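Teleop demos in sim: arm stalls for a second before every grasp

Posted by gravelpit90

I'm recording demonstrations for a pick and place task in simulation. I drive the arm from a hand controller, and the objects are plain colored containers and trays on a wood table. I have 90 demos so far, all done by me in the evening after work.

The trained policy reaches the right area most of the time, then hangs above the container and never commits. On playback I can see that I do the same thing in my demos. I stop, line up, and only then go down.
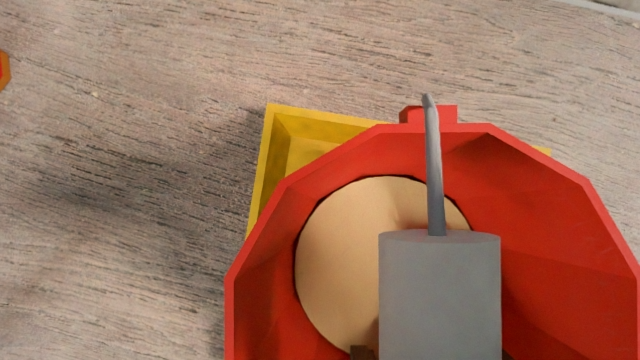

My only view while driving is the wrist camera, so depth is hard to judge once I'm close. Should I throw all 90 out and start over, or can I fix them by cutting out the pauses?

So-ying Tseng

Don't throw them out yet. Find the steps where the commanded motion is close to zero and the gripper command doesn't change, and drop most of them. Leave a few steps on each side of a gripper open or close, or the policy will try to lift before it has hold of anything. If your actions are absolute targets you can cut freely. If they are deltas, check that the positions still add up after the cut.

I did this on a set of 1,813 demos for a stacking task and the hovering mostly went away. Then fix the cause – add a fixed side view to your operator screen. You can show it to yourself and still leave it out of the training data. Record 18 new demos that way and compare the time spent above the object with your old ones.

triltden_user

what's your control rate? mine was too high and every little pause turned into a ton of identical steps. dropped it and it got better

Fung

Longer action chunks helped me more than trimming did. I went to 16 steps per chunk and the arm carried on through the spot where it used to get stuck. I would still redo the worst demos. Some of mine were so slow there was nothing worth keeping.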